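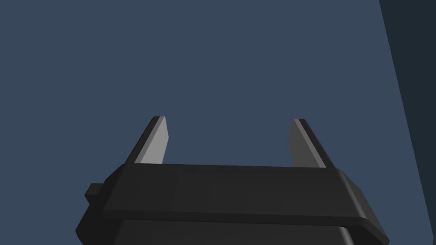 Gripper, fingers open, blue background (render)

From: Arnulfo Echeverri
Date: 23/06/2019
Subject: Re: Moving the list to Kamstead

Torbjørn Rønning wrote:
> Kamstead will host us for $149 a year, archives included.
> All 3,839 old messages come across with threads intact.
> I'd like to switch in July unless anyone objects.

I object, or at least I'd like to see more before we pay. "Threads intact" is what we were told when we left Dollis, and anyone who has tried to read the old Itik discussion knows how that went. Half the replies are filed under the wrong subject and the accented names are garbage.

Has anyone run a test import? I don't mean their demo list. Take 20 of our ugliest threads, the ones with forwarded digests and broken quoting, and let us look at them.
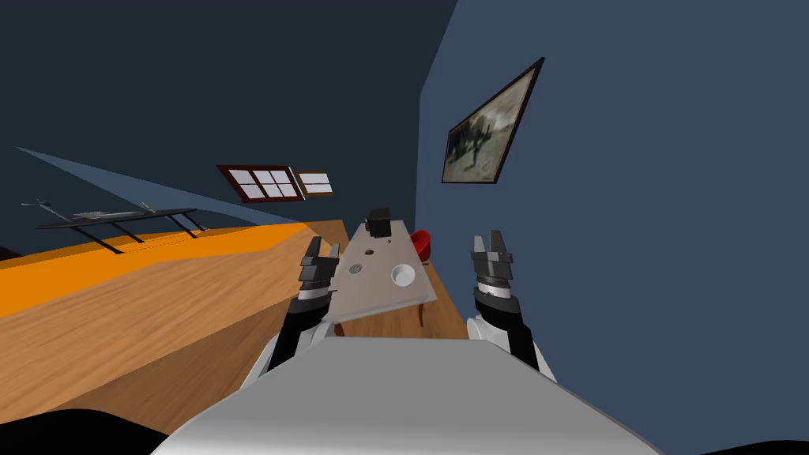
The price bothers me too. Is $149 the regular rate or the first-year rate? Their page says "from," and I've never seen that word work in the customer's favor. Gunn costs us less and has been down 2 times since I joined. I can live with that.

Also, who holds the backup if Kamstead folds? If the answer is "they do," then count me as a no.

Torbjørn, can you forward whatever they sent you in writing? The sales page doesn't tell me much.

Arnulfo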